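Vegetable Growing, Unit 6: Keeping Tomatoes Out of Trouble
Handout, June 2024

Okay, picking up where we stopped in May. By now your transplants should be in the ground at the Cimdale plots, and I want to talk about watering and blossom end rot before you all start writing to me about black bottoms on your fruit. 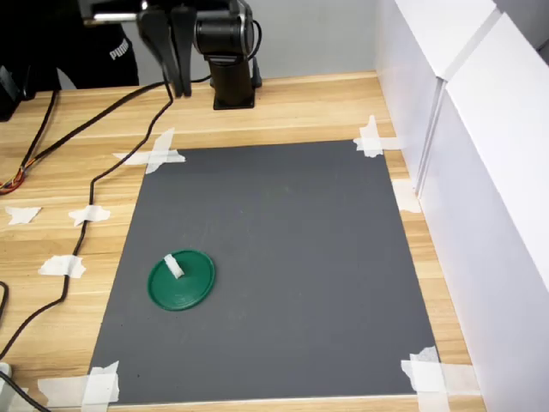
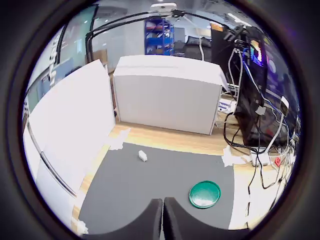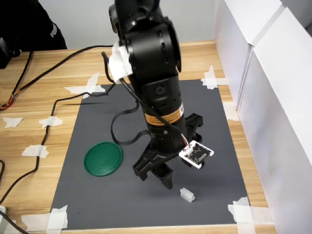
One reply on the class page came from Wirkton: my first tomatoes had leathery brown patches underneath last year, so I dumped eggshells around every plant and it kept right on happening. Did I need more shells?

Nope, save your shells for the compost! Blossom end rot does come from a shortage of calcium in the fruit, but most garden soil has plenty. The plant moves calcium along with water, and if the bed swings between bone dry and soaked, the far end of the fruit goes short. Eggshells also break down very slowly (think years).

What I'd like you to do:

Water deeply two or three times a week, more in a hot spell. Stick a finger in the soil first. If it's damp two inches down, wait.

Mulch with straw once the soil has warmed up. I put mine on thick and keep it off the stems.

Go easy on high-nitrogen feed. You'll get gorgeous leaves and sulky fruit.

Pick off the affected ones. The rest of a tomato is fine to eat if it isn't moldy, by the way, I just cut the bad part away.

Paste types get it worst, and cherries hardly ever do. I had 14 paste plants last summer and the first truss was bad on more than 6 of them, then the later fruit came in clean once I fixed my watering.

For next time: read the section on pruning suckers and bring your watering notes.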